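**Tea or coffee on a white table top, what do you use?**

**funura_kitchen** wrote:

Hello all. In January we bought a white table for the small break room in Jarkitstead, and I am already a little tired of it. It looks very nice, but each drop is visible from the door. Paper cups are the biggest problem. They are so light that one sleeve is enough.

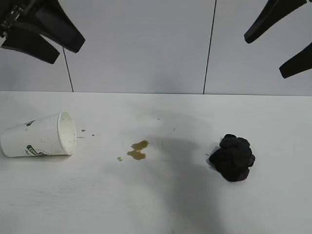
*Cup on its side, the puddle, and my dark cloth waiting on the right.*

My habit is to put the cloth flat on the puddle, wait a little, and lift it. After this I wipe with clean water. My colleague says that a dark cloth is a mistake on a white table and I should buy white ones. Who is right? I also want to know if I must use a cleaning product every time.

---

**Clondance** wrote:

Your colleague is right. With a dark cloth you can not see if it is dirty. You think you clean, but maybe you only move the old coffee to a new place. I use white cotton and wash it at a high temperature.

---

**grabner_4** wrote:

I don't agree with Clondance. White cloths look terrible after two weeks with tea, and then people throw them away. Dark is fine if you wash it often. But test a new one first! Make it wet and press it on a piece of white paper. If color comes out, wash it separately a few times before it goes near the table.

For the drops next to the cup, take these first, with a corner of the cloth. They are easy to forget when you look only at the big puddle, and the next morning you have small brown rings.

---

**Clondance** wrote:

> White cloths look terrible after two weeks with tea

Only if you leave them in a wet ball by the sink. Mine are from last year.

---

**oldspoon** wrote:

Warm water and one drop of dish soap, no special product. Wipe from the outside to the middle, so the puddle does not grow. If there was sugar in the drink, wipe two times or the table stays sticky.

And pick up the cup before you start. I have seen people wipe very carefully around a cup that still had some coffee inside.

---

**funura_kitchen** wrote:

Thank you, the paper test is a good idea, I will do it on Wednesday when I bring the new cloths. I did not know about wiping to the middle, I always went from left to right. No sugar here, luckily.

@Clondance I will buy two white ones also and compare. Which temperature do you use for washing?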